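Section 3. Putting the lamp together and first use

Morkberg Plisari desk lamp, model 3003
Sheet revised August 21, 2024. Throw out the April one, it had the dimmer steps backward.

3.1 Before you start

Read this section once through, then do it. Takes 17 minutes if you don't lose the hex key.

Clear a flat spot. Lay a towel down for the shade. Power adapter stays OUT of the wall until step 9.

You need a small Phillips screwdriver. Hex key is in the bag taped under the cardboard tray. Check the tray before you email us about it, please.

CAUTION: Use only the adapter that came in the box. The Nkosi adapter from the older floor lamp has the same plug and fits fine. It will cook the driver board. Not covered by warranty.

3.2 Base and pole

1. Turn the base upside down on the towel. Peel the film off the foot ring.

2. Feed the cable up through the center hole. Plug end stays at the bottom. Pull until the black mark on the cable is level with the hole.

3. Push the cable on up through the pole. If it snags, twist the pole a little and try again. Don't use a wire hanger, it strips the insulation.

4. Set the pole in the socket. Tab on the pole goes in the notch in the socket. Turn clockwise until it stops.

5. Tighten the set screw from below with the hex key. Snug, then a quarter turn more. Stop there.

6. Press the cable into the groove and put the foot ring back on. Turn the base right side up.

NOTE: Pole still wobbles? The tab missed the notch. Back to step 4. Tightening harder does nothing except round off the screw.

3.3 Arm, shade and light head

7. Slide the arm collar over the top of the pole. Thumb screw faces the back. Connect the 2 wire plugs, white to white, gray to gray. They click.

8. Screw the light head onto the arm by hand. Shade goes on last, 3 small screws, all started loose before you tighten any of them. Otherwise the last one never lines up.

9. Now plug in the adapter. Lamp blinks once. Good.

CAUTION: Never carry the lamp by the arm or the shade. One hand on the pole, one under the base.

3.4 Where to put it

Desk, dresser, nightstand, all fine. Needs to be level. Leave a hand's width between the shade and any wall or curtain. Keep the cable off the walking side of the desk. Not for bathrooms, not for porches, not even covered porches. 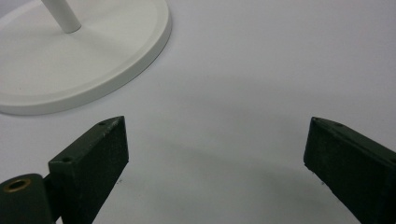 Glare is most of what people write in about, so get the position right before you start playing with brightness. Lamp on the opposite side from your writing hand. Right handed, lamp goes left. Lower edge of the shade a bit under eye level when you're sitting up straight. Bulb showing? Lower the arm. Watch the desk itself too. A pale matte top with a white round base on it spreads the light softly and you can usually run a step dimmer. Glass or gloss black throws the bulb right back at you, so tilt the head away and use a blotter or a big sheet of paper. Monitor users, put the lamp beside the screen and never behind your shoulder.

3.5 Brightness and color

Touch strip is on top of the light head.

Tap: on or off.
Hold: dims down, then back up. Let go where you like it.
Double tap: warm, neutral, cool, then around again.

For reading on paper, neutral, fairly bright. For screens, warm and low. Cool is there for sewing, model kits, splinters. Don't leave it on cool all evening and then write to us that you can't sleep.

Lamp remembers the last setting unless power is cut. After a power cut it comes back warm at half. Normal.

To set the sleep timer:

1. Lamp on.
2. Hold the strip and tap the head with your other hand. Awkward, we know.
3. Two blinks means the timer is set. Lamp fades out on its own.
4. Do it again to cancel.

NOTE: Wet or gloved fingers won't register. Dry your hands first. If the strip stops responding completly, unplug, wait a minute, plug back in without touching the head.

3.6 Cleaning

Unplug it. Let the head cool.

Dry cloth for the shade. Slightly damp cloth for base and pole, then dry right away. No glass cleaner, no alcohol, no melamine sponge. The sponge works great for one wipe and leaves a shiny patch forever. Ink on the base comes off with a drop of dish soap if you get to it the same day.

Dust under the foot ring a couple times a year. Grit in there scratches desks.

3.7 If something's off

No light at all: adapter pushed all the way in? Outlet on a wall switch? Then check the gray plug from step 7, it's the one people leave half seated.

Flickers when you move the arm: cable is pinched at the collar. Unplug, loosen the thumb screw, pull a little slack up from the base, retighten.

Buzzes at low brightness: usually a dimmer on the wall circuit. Use a plain outlet. This lamp and wall dimmers do not get along.

Arm sinks slowly: tighten the thumb screw. Still sinks, the collar washer is missing or in upside down. Cupped side up.

Burning smell: unplug, leave it unplugged, contact us. Don't open the head.

3.8 Parts and returns

Washers, screws and foot rings are free, you just pay postage. Shades and adapters are sold through Birkholm, give them the model number and the color of your lamp. Light heads are replaced by us only.

Write to Eirini Tsoukalas at the service desk. Put the model number in the subject line and say which step you got stuck on. Photos of the part help alot. Keep the box until the lamp's been running almost 3 weeks, returns without the cardboard tray get banged up and we can't credit those.

Section 4 covers the clamp mount. Skip it if you have the standing base.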